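4.3 Setting up your artist page on Jiltside

Your artist page is where listeners find your tracks, your bio and your upcoming shows. Set it up before you upload any music. You need a confirmed email address and an account with the Artist role.

1. Sign in and open Account > Artist Page.
2. Enter your stage name as it should appear on releases. Spaces and capital letters are kept.
3. Choose one main genre and up to two more. If your style mixes genres, pick the closest match as the main one and type your own term in the Style field (24 characters or fewer).
4. Write a bio of no more than 408 characters.
5. Add the names of regular collaborators. Each one gets a request and must accept it before the name shows.
6. Select Save Draft.

Note: A stage name can be changed once every 69 days. Tracks already published keep the old name until you edit them one by one.

Caution: Do not create a second page for a side project under the same email address. The two pages will be merged and play counts cannot be separated afterward.

Adding header pictures

7. Select Header, then Add. A page can hold two pictures, which rotate.
8. Drag them into the order you want and select Apply.

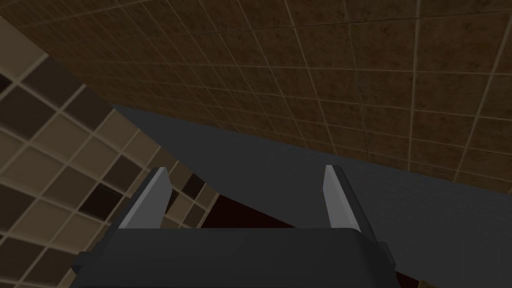
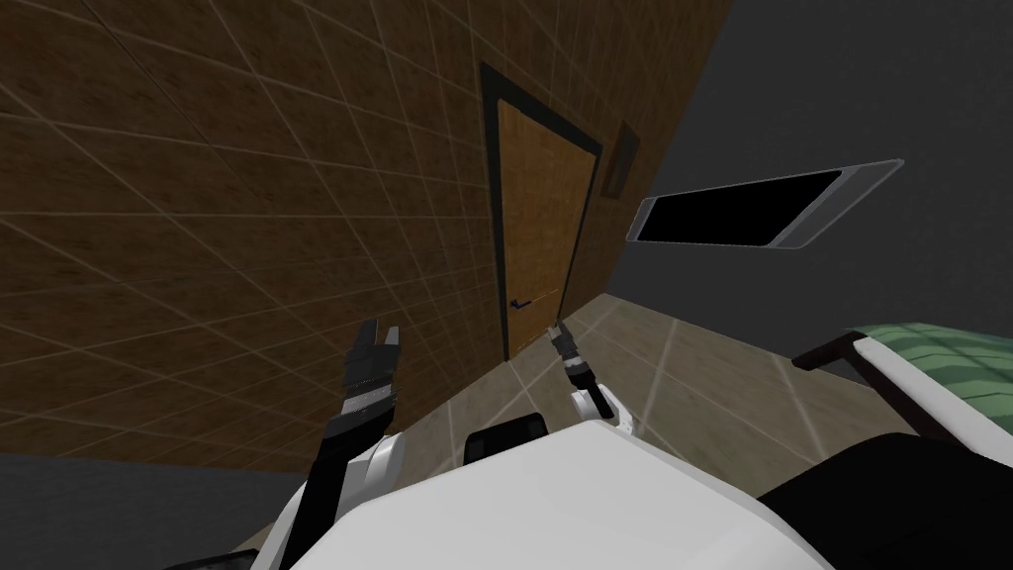

9. Select Preview and check the page on both a phone and a computer.
10. Select Publish. New pages go live after review.

If the Publish button stays gray, one of the required fields is empty. Go back to step 2 and look for a red mark beside the field name. If error 43 appears, a collaborator request is still open. Cancel the request or wait for a reply, then publish again.

To upload your first track, go to section 4.4.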